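Vinyl plank floor creaking after furniture was moved - what to check first
Flooring and Subfloors, posted 13/10/2024

Lelimov

Floating vinyl plank over plywood, laid in September by the previous contractor. Bedroom, one outside wall. Since the bed went in there is a creak along the long side every time someone steps near the window. The planks are click-lock with attached pad. The installer left no paperwork, so I don't know what gap he used at the walls.
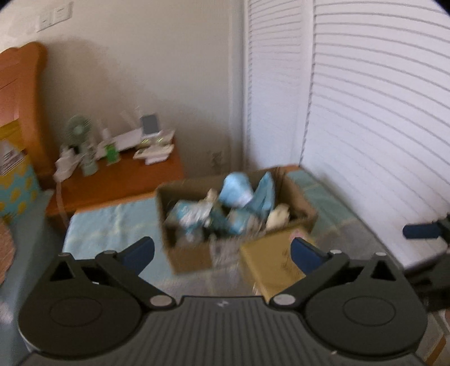
The baseboard is nailed, not glued, and I can pull it without much damage. I would like to know whether to start there or lift planks. Relative humidity reads 50 percent most evenings. The creak is worse in the morning.

Avudlow

Start with the baseboard. Pull the piece on the window side and measure from plank to drywall. Most click-lock products want a quarter inch or a little more. If the plank touches the wall at any point, the floor can't move and the joints will talk. Trim in place with an oscillating saw - a fine blade, low speed - and vacuum the dust before refitting.

Check the baseboard height too. If it was nailed down tight onto the plank, it pins the edge the same way a heavy bed does. Slip a sheet of paper under it. If the paper won't slide, raise the board slightly.

Don't lift planks yet. The tongues rarely survive a second locking.
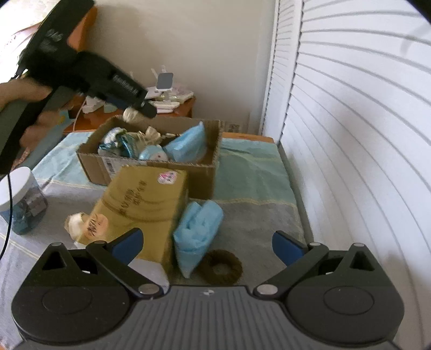 Catacutan disagrees on the order. Check the subfloor before anything is cut. Step on the spot, then step six inches to each side. A creak that stays in one place is plywood rubbing on a nail, and trimming the edge does nothing for it. A creak that travels is the floating layer. Mine stayed put. I screwed the plywood to the joist from below, 22 screws, and it stopped.

Sutitz

had same thing, talcum powder in the seam. worked for a while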